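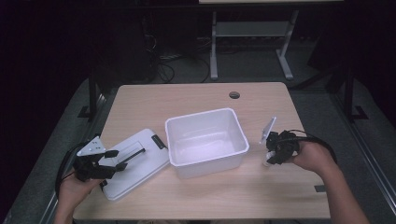

A reader wrote in after my last post to ask why the lids on her storage bins never seem to stay latched, and whether she should give up and buy the kind with no lid at all. Please don't give up yet! I had the same trouble for years, and most of it went away once I changed how I put the things together. So this page is my whole bin routine, start to finish, typed up on January 30, 2020 with a cold cup of coffee next to me.

My bins are the plain plastic kind with a clip-on lid. I got most of mine from Barell, the housewares place out on Flindstead Road, and a couple came from a Stiston clearance shelf. They look like cousins, but the lids don't swap. Ask me how long I spent leaning on a Stiston lid before I figured that out.

What you need

A table you can walk up to from the front. A damp cloth and a dry one. Masking tape and a marker. Whatever you're putting away (I did craft supplies this time, and winter hats back in November).

Step 1. Clear the table

Take everything off. I mean the mail too. I used to shove things to one side and work in the space left over, and I'd always end up with a stray receipt or a rubber band trapped under the bin, which then rocked every time I pressed on it. Wipe the surface with the damp cloth, go over it with the dry one, and go with the grain if it's wood so you don't leave streaks across it.
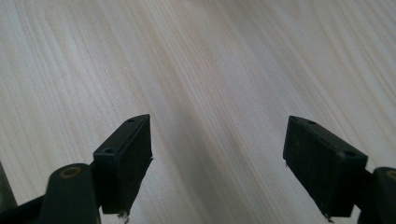
Give it a couple of minutes to dry. Plastic on a damp tabletop slides like crazy, and then you're chasing the bin with one hand while you try to line up the lid with the other.

Step 2. Check the bin and lid by themselves

Set the bin down open side up and run a finger along the rim. You're feeling for cracks, grit, old tape goo, anything that would hold the lid up on one side. Do the same on the underside of the lid. Then open and close each latch a few times before the lid goes anywhere near the bin. If one feels mushy or pops loose from its hinge, press it back in now while you can get at it from both sides.

Step 3. Do a dry run

Put the lid on the empty bin. Yes, empty! If it won't close now it certainly won't close over a pile of yarn. Latches all open, lid down flat, press lightly at the corners, then close one side and after that the other. I used to snap each latch the second it lined up, and the far side would lift a hair and never catch. That was pretty much my reader's whole problem, I think.

Step 4. Fill it

Heavy, flat things go first, then the awkward shapes, then soft stuff to fill the gaps. Stop a finger's width below the rim. I know there's room for one more skein. Leave it out anyway, or the lid bows up in the middle and you're back to latches that pop in the night.

Step 5. Label the short end

Tape goes on the end that will face out on the shelf, and I leave the lid bare so lids and bins can be matched up again later. I write the maker in tiny letters in the corner, B or S, plus G for the one old Gajewski bin I inherited and can't bring myself to part with.

A few leftovers. Don't store bins with the lids latched on if they're empty, just nest them and stand the lids up alongside. Warm soapy water takes off tape goo if you let it sit. And if a latch breaks for good, Barell sells spares in packs of 2, so hang on to the bin.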